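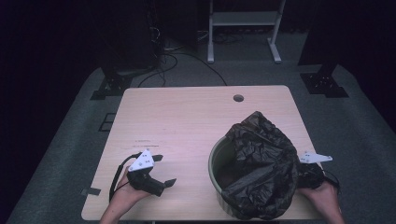

*Light wooden table with rounded corners, on dark grey carpet.*

**Erkport, 6/23/24** – Ayman Zerouali kept his unbeaten record last night with a points win over the Cirberg southpaw known on the posters as "the Baker", but the loudest applause in the Plivudach hall came earlier in the evening, for Aicha Ait Ali, who won her second professional fight inside two rounds.

Zerouali, a super-welterweight from the Rimkutė gym, now has 14 wins and no defeats. He was the favourite, and for the first half of the fight he boxed like one. His jab was quick, he kept his front foot outside the foot of the southpaw, and he did not hurry. The man from Cirberg tried to answer with the left hand to the body, which was his best punch all night, but he threw it from too far away and was often caught coming in.

In the fifth round the fight changed. Zerouali had a small cut over the right eye after the heads came together, and the referee called the doctor to the corner. The doctor let it go on. For some minutes after this Zerouali stopped using the jab and began to trade, and the visiting supporters, who had come by coach and were sitting all together behind the blue corner, became very noisy. The Baker won the fifth and probably also the sixth. He landed a long left at the end of the sixth that made Zerouali take two steps back, and this was the only time that anybody was in real trouble.

Between the rounds his trainer could be heard from the press seats. He wanted the jab and only the jab. Zerouali listened. The seventh was quiet and untidy, with much holding from both men, and in the last round he was again in control, walking his opponent to the ropes and finishing with a right hand and left hook which were the cleanest punches of the fight. All three judges had him in front. One of the cards was closer than the other two, and there were a few whistles when it was read, but both camps seemed to accept the result and the two boxers embraced for a long time in the ring.

"I made it harder than it had to be," Zerouali said afterwards, with a plaster over the eye. "When I saw the blood I became angry, and when I am angry I fight like an amateur. My coach told me this already in the changing room, so you don't have to write it also."

He will now rest until the cut is healed. The promoter would like to bring him back to Erkport in the autumn, and there was talk at ringside of a regional title, although no opponent was mentioned and the promoter did not want to say more before the contract is signed.

## Ait Ali needs less than two rounds

Aicha Ait Ali was given the third place on the bill, before a hall that was still filling up. Those who stayed too long in the queue for drinks missed it. The featherweight began carefully, with her hands high, and in the first round hardly threw a right hand. Her opponent was taller and had more experience, and she was pushing forward behind a stiff left.

Early in the second round Ait Ali stepped inside that left and hit her twice to the ribs. The second of these shots made the opponent drop her elbow, and the right hand went over the top. She went down on one knee, got up at eight, and said she was fine. The referee looked at her carefully and allowed them to continue. Ait Ali did not rush in. She waited for the guard to go up, went again to the body, and the towel came in from the corner while the referee was already moving between them.

It was a mature performance for someone with only 2 professional fights. Her debut in Cirberg last winter went the full distance, and there she was criticised for being too passive. She said that she has worked since then mostly on the distance.

"In Cirberg I was waiting for permission," she said. "Tonight I saw the elbow move and I went. I am a bit sorry it was so short, my aunt came from far and she was looking for her glasses."

Her manager hopes for one more fight this summer, probably over six rounds. She will be again in the gym on the first free day, sparring with Zerouali's stablemates, and she has asked for taller partners.

## Rest of the card

The evening opened with a heavyweight fight that had more weight than speed. Both men were tired after the second round and the draw was fair.
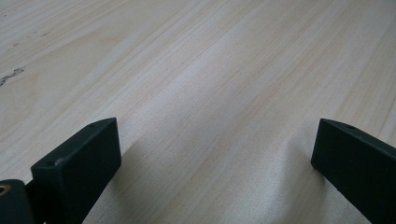
The cruiserweight contest, which many local people had come to see, ended badly. The Erkport man hurt his left hand in the third round and could use only the right after that. He stayed on his feet until the end and lost clearly. His team said that he would go to the hospital for an X-ray, and the result was not known when we closed this report.

A light-flyweight fight planned for the middle of the programme did not take place. One of the boxers was over the limit at the weigh-in and the two sides could not agree on a catchweight. The organisers filled the gap with an exhibition of juniors from the Rimkutė gym, with headguards and big gloves and no decision at the end. The public liked it very much. The smallest of the juniors was given a bouquet which was almost as tall as himself.

## Seats and sound

Plivudach is not an easy hall for boxing. The roof is low and the pillars on the north side hide one corner of the ring from the last rows. Some spectators who paid 50 euros for a seat there complained to the stewards during the undercard, and were moved to free places near the entrance. The promoter told us that these rows will not be sold at full price next time. The loudspeakers were also a problem, and the names of the judges could not be understood at all from our side of the hall.

On the other hand, the programme ran almost on time, which has not always been so in Erkport. The main event started a few minutes after ten, and people who depended on the last tram could see the decision and still catch it. The tram company had put on longer trains for the evening, but the stop in front of the hall is closed for repairs during all of June and the walk to the next one is along the canal, where the lighting is poor. Spectators for the next show should look at the timetable before they leave home.

The attendance was not announced. The lower part of the hall was full and the balcony was perhaps half full by the time Zerouali walked in.

## What comes next

The next boxing evening in Plivudach is planned for the autumn, with the date to be confirmed when the handball club has its fixtures. The promoter has an option on the hall but the handball has priority. If it is not possible, the show will go to Cirberg, where the sports centre is newer and has more parking. The Baker's team has already asked for a rematch there, and Zerouali, when we told him this, shrugged and said it was a nice town with good bread.

The juniors' regional tournament comes first. It will be held in the small gymnasium behind the Plivudach hall, entrance from the yard, with the weigh-in early in the morning. Entry forms are at the Rimkutė gym and must be signed by a parent. Boxers need their medical book with a valid stamp, and last year several were sent home without one.

### Results

- **Super-welterweight, eight rounds:** Ayman Zerouali won on points, unanimous decision
- **Cruiserweight, six rounds:** the visiting boxer won on points
- **Featherweight, four rounds:** Aicha Ait Ali won in round 2, corner retirement
- **Heavyweight, four rounds:** draw
- **Light-flyweight:** cancelled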